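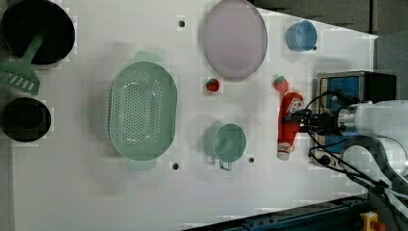
Home | Makers | Models | Racing | Index

Zudholm Votum

The Zudholm Votum is a two-door, rear-wheel-drive sports coupe built in small numbers by the car maker Zudholm. It was sold as a lighter and harder-edged version of the company's regular touring coupe, the Herkus, and shares that car's floor, doors and roof pillars. Production was limited to 300 cars for road use. A further eight were built without road equipment for the one-make racing series that ran alongside the model.

The Votum was designed under Hendrik Goossens, who had been in charge of suspension work on the Herkus and took over the whole project when the first plan, for a car with four-wheel drive, was dropped. It was the last Zudholm to be offered with a naturally aspirated engine and the only one sold solely with a manual gearbox.

Background

Zudholm had raced the Herkus in national touring car events for several seasons with modest results. The car was quick in a straight line but heavy over the front wheels, and it wore out its front tyres well before the end of longer races. Privateer teams began moving the battery and the washer tank to the boot, and some cut down the front crossmember, a change the organizers later banned. Goossens's department had been following these changes and proposed a road car that would include the legal ones from the factory.

The proposal was turned down twice on cost. It was approved on the third attempt after the sales office agreed that the car could be priced well above the Herkus and that no version with an automatic gearbox would be needed. Work on the four-wheel-drive prototype had already started by then, and parts of its rear subframe were kept for the final car.

Design

The body is wider than that of the Herkus at both axles. The front guards, bonnet and boot lid are carbon fibre, while the doors and roof are the standard steel pressings. Early drawings showed a fixed rear wing, but the production car has a low lip spoiler, with the wing offered as a dealer-fitted option. Openings behind the front wheels let air out of the arches and are functional on all cars.

Inside, the rear seat was removed and replaced by a carpeted shelf with a cross brace behind it. Two fixed-back seats were standard. Buyers could ask for the adjustable seats from the Herkus at no charge, and a fair number did, as the fixed seats were mounted high and left little headroom for taller drivers. Air conditioning was fitted unless the buyer asked for it to be left out. The radio was an extra.

Four colours were listed: white, dark grey, yellow and a mid blue used on no other Zudholm. The blue was withdrawn partway through production after complaints about fading on the carbon panels, and cars in that colour now tend to have been repainted at least in part.

Engine and running gear

Power comes from a 3618 cc straight six developed from the engine in the Herkus. It has a longer stroke, forged pistons, a different inlet manifold and a dry sump. The dry sump allowed the engine to be mounted lower and slightly further back, which accounts for most of the improvement in weight distribution. The exhaust was made by an outside supplier and is louder than that of the Herkus at all speeds.

The six-speed gearbox is carried over with shorter ratios in third, fourth and fifth. A limited-slip differential with its own oil cooler was standard. Springs, dampers and anti-roll bars are all specific to the model, and ride height can be adjusted by hand with a spanner kept in the tool roll. The brakes are steel discs all round. Ceramic discs were tested but judged too noisy when cold.

Production

The Votum was assembled in a separate hall from the Herkus, using bodies taken off the main line before painting. Each car took much longer to finish than a Herkus, chiefly because the carbon panels had to be fitted and trimmed by hand. Deliveries began in March and the last car was completed on April 15, 2018. It was kept by the factory.

A recall was issued while the model was still being built. The fuel filler neck could chafe against the inner guard on cars with the optional larger tank, and 24 cars were called back to have a bracket replaced.

Racing

The eight competition cars were run in the Salazar Cup, a one-make series held as a support event at touring car meetings. All were owned and maintained by the factory and rented to drivers by the round. They had a full roll cage, plastic side windows and a sealed engine, and were otherwise close to the road car. The series ran for two seasons. Entries fell in the second, when repair costs for the carbon front guards were passed on to the drivers, and no third season was held.

Several road cars were later converted for club racing. They are usually placed in the same class as modified versions of the Herkus, where the lighter body is offset by a weight penalty.
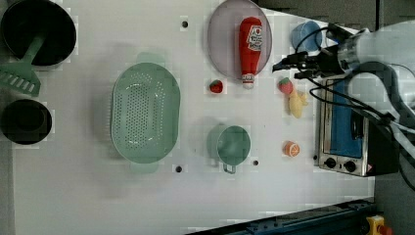 Reception

Road testers generally praised the steering and the engine, and found fault with the firm ride, the heavy clutch and the amount of road noise. The price was widely thought to be too high for a car with a dashboard taken unchanged from a cheaper model. Opinion of the gearbox was divided. Some testers liked its short, stiff movement, while others reported trouble selecting second gear before the oil had warmed up.

Sales were slow at first and picked up once the end of production had been announced. Used examples in white and dark grey are the most common. Cars with the factory fixed-back seats and without the rear wing are usually the ones most sought after, and the original tool roll is often missing.

See also

Zudholm Herkus
Salazar Cup

Categories: Coupes | Rear-wheel-drive vehicles | Limited-production cars | Zudholm vehicles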